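Search our site Enter keywords Go

About us at Hernska
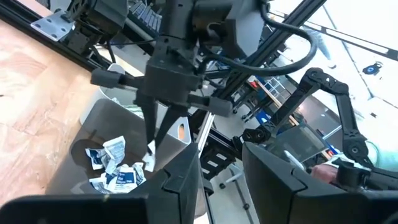

Two arms over the bin of wipe packets at our Grallarlow workshop.

Hello! I'm Mohandas Venkataraman and I look after the automation side at Hernska, which mostly means I'm the person people come and find when an arm has stopped halfway through something. I was asked to write this page because the old one had the word "solutions" in it nine times and I complained.

We're a packing and kitting firm in Grallarlow. We put small things into other things: wipes into first aid kits, leaflets into boxes, sachets into bags. Our biggest customer is Hermans, who take 510 kits a day from us, and if you've ever opened one of their green pouches there's a fair chance one of my colleagues folded the instructions. I started on those benches myself, on the early shift, and I can still fold a leaflet faster than I can type.

We started bringing robots in one February, in the smallest way we could think of. We call the project Fitum (it was going to be a proper acronym but we never agreed on what the letters stood for, and by then it was painted on the door). It began with picking up used packets and dropping them in a bin, and I remember being quite rude about that at the time. Crumpled foil is horrible stuff for a machine! It's shiny, it folds any old way and no two bits are the same shape. A box is easy by comparison. So we've spent a great deal of time on rubbish, and I've grown rather fond of it.

What has it changed for the people here? The clearing up, first of all. Bench staff used to spend the last 30 minutes of every shift bent over picking up wrappers, and my back remembers it well. Now that time goes on checking kits and on training, and on good days we get away on time. Four of our packers have moved over to running the cells, on better pay, and they did their learning here during working hours. I wanted that written down before we bought anything, and it was.

I won't pretend everyone was pleased. Some people were worried about their jobs and said so in the canteen, loudly, and they had every right to. We agreed that no one would lose a place over Fitum and we've stuck to it. Fewer people pack on the late shift than before, and more of them work in returns and quality, which suits some and not others. One of our longest-serving packers tried the cells for three weeks, hated it and went back to her bench — she's still the quickest we've got, and she's welcome to stay there as long as she likes.

The arms still need plenty of us, too. Someone has to show them what a good pick looks like, again and again, and the people who are best at it are the ones who've done the job by hand. I'd never have guessed how much a packer knows about a wrapper until I had to explain it to a machine.

If you'd like to come and see us, do get in touch. We show visitors round most weeks, school groups included, and the tea is decent. We're usually looking for bench staff as well, and you don't need to know the first thing about robots — I didn't.

Contact Hernska | Copyright Hernska, Grallarlow | Back to top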